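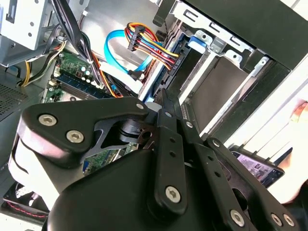
An afternoon at the Nollside open workshop

I have been meaning to get to one of the Nollside open afternoons for ages, and in April I finally managed it. If you have ever taken the side off an old desktop computer just to have a look, you would love this place. I went in at two o'clock thinking I would stay an hour and they more or less had to switch the lights off on me at closing time.

Nollside takes in old desktop computers from offices and schools, strips them, sorts the parts and builds working machines out of what is good. The workshop is on the first floor of a former carpet showroom, up a staircase that smells strongly of floor polish. Effie Buchanan met us at the top with name stickers and a very large teapot. There were 14 of us on the two o'clock tour, and several people had brought their own computers along under their arms.

We started at the intake shelves. Every machine gets a paper tag and a line in a big green ledger (there is a spreadsheet too, but Effie prefers the ledger and so did I). The last number written in it was 3,912, which got a proper gasp from the man next to me! Some of the cases on the shelves went back to the beige years. I spotted an old Willix tower exactly like the one my uncle kept in his dining room, and I am afraid I told everybody.

Next came the opening up, and this was my favourite part of the day. Berenice Ledesma looks after this stage and she is a wonderful teacher – quick, funny, and happy to be interrupted. Side panel off, then a good look before touching anything. She wants people to learn their way round a case first: where the drive bay sits, where the cables come down, what has been tied back and what has been left to flop about. She can tell a lot about who last worked inside a computer from the state of the cable ties, and she does not hold back when she finds a bad one.

Then the wiring. I had always thought of the inside of a computer as one big tangle, and after twenty minutes with Berenice it had come apart into sensible families. Yellow, red, orange and black are the power wires, and each colour carries its own voltage, with black for the ground. The flat, slim ones are data. She had us say the colours out loud as a group, like a primary school class, and I can still do it.
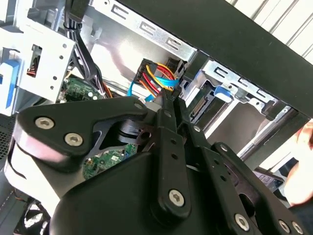
Power wires fanning out from their black connector, with the light blue SATA data cable running underneath.

The rule for unplugging is to hold the plug and leave the wires alone. Find the little catch, press it, and ease the plug straight out. I was given a practice board with old connectors screwed to it and was hopeless at the big one for a good five minutes. Then it clicked open and I was so pleased with myself that I did it again.

After a tea break (Fernanda Mendes had made an orange cake, and I went back for more) we moved on to sorting. Cables go into drawers by type and length, screws into jam jars, and the sheet metal goes down in the goods lift for scrap. Citlali Camacho tests the memory and the drives on a long bench by the window. Around 94 machines went back out of the door last year, most of them to families nearby, and she showed us a row of finished ones waiting with their keyboards taped on top.

The last half hour was a free-for-all, with people opening up the computers they had brought. Mine is a Singhal with a fan that rattles, and Brisa Contreras found me a replacement in a drawer and charged me two pounds for it. She also let me fit it myself, which took far longer than it should have.

If you are thinking of going: tours are at two and four, entry is free, and there are 24 places in all, so put your name down early. Wear sleeves you can roll up. The car park behind the Skarnano building is fine to use, but the entrance is easy to miss if you are coming from the station side. I have already signed up for the evening course, and my uncle is coming too.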